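Encyclopedia > Household objects > Trays

Tray

A tray is a shallow, flat-bottomed platform with a raised rim, made for holding or carrying things. It is one of the oldest and most adaptable objects people own, and a wonderful example of how much a simple shape can do! Trays have been made from wood, clay, woven grass, metal, glass, paper pulp and plastic, and they turn up in kitchens, hospitals, greenhouses, darkrooms and workshops.

The rim is the defining feature. A serving tray usually has a low one so that cups can be slid off easily, while a nursery tray for seedlings needs deeper walls to hold soil and water. Handles, if there are any, may be cut through the ends or fixed on top.
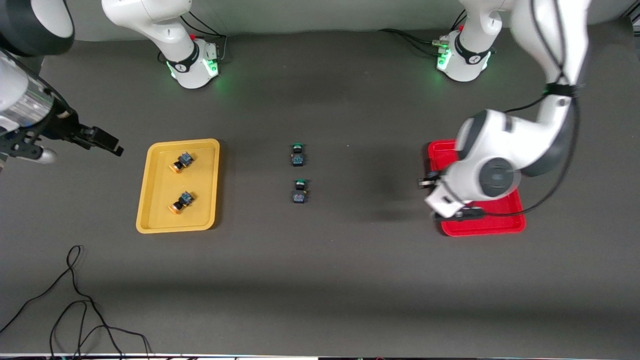
Color has a long history in tray making, first as decoration and later as a way of sorting. Painted and lacquered trays were prized gifts, and some workshops guarded their varnish recipes for generations. Plastic made bright, even color cheap, and a yellow tray and a red one set at opposite sides of a dark gray tabletop are easy to tell apart at a glance, even with small electronic components lying between them.

Collecting is a lively field. The Pacheco collection in Ratano holds over 700 trays, of which 295 are painted tin, and its catalog by Orestis Liapis remains a delight to read for the chapter on tavern trays alone. The Kernetti pattern, with its scalloped rim and eight painted pears, is the one most often copied.

See also: Platter; Salver; Trernier ware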